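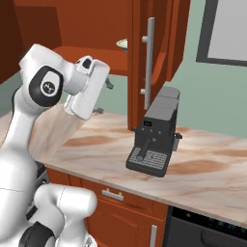
Marble counter, kitchen set.

Istereck recipe notes, data card

Plain text dump of household recipe cards, typed up by Farzana Tarar and Maricel Tagle. Started January 2020, still going. One card per file. Spelling left as written, so expect "tumeric" and worse.

What's in it
Soups, flatbreads, pickles, a few cakes. Oven temps in Celsius unless the card said otherwise. Cups are metric — the older Guzmán cards use ounces, not converted yet.

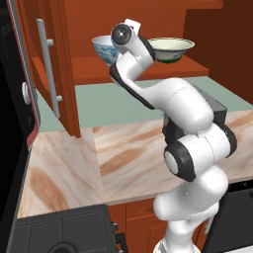
Vessel field is the messy one. Half the cards say "the usual bowl" and leave it there. We tag by where it's kept, so a pair like the two bowls on the orange-brown shelf would go in as shelf, and anything heavier goes under bench. Colour is optional. Dont use size, everyone's idea of large is different.

Known problems
Duplicates in the pickle folder, 9 so far
Sobia Hayat's cards have no serving numbers
Drinks folder is thin, mostly chai and one iced coffee. More coffee ones welcome, machine or stovetop
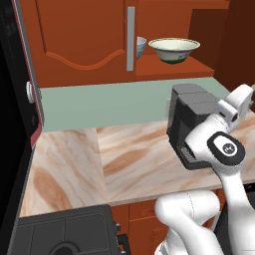
Licence and contact
Free to copy, credit the cook named on the card. Fixes to Kulsoom Dhanial, allow about 10 days for a reply, longer in July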